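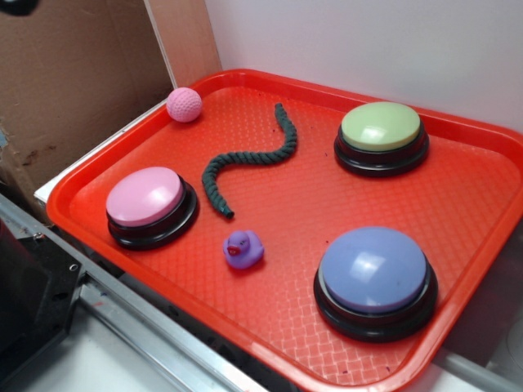 Section 3: Getting the tray ready

I wrote this part for new Lalgate Robotics Club members, so skip ahead if you've done a Bravine session before!

1. Set the red tray on the platform and push on each corner. If it rocks, fix that first.
2. Put the three big buttons down in a triangle, with plenty of room between them.
3. Add the small stuff (ball, rope, duck) in the gaps. I like to change the layout every run, otherwise we end up with code that only knows one layout.
4. Open Tavow, load your team profile and set the speed to 200. You can go faster in November, I promise.
5. Press Home and wait for the beep.

Note: error 524 nearly always means you skipped step 5. I still do it.

Caution: hands off the tray once you've pressed Home, even if the duck falls over. Hit Stop, then reach in.

Comments

Does the rope have to be in for the first run? Ours keeps snagging.

Reply: Nope, leave it out until your grabs are steady.

Step 4 saved us, we had the speed at 1230. Oops.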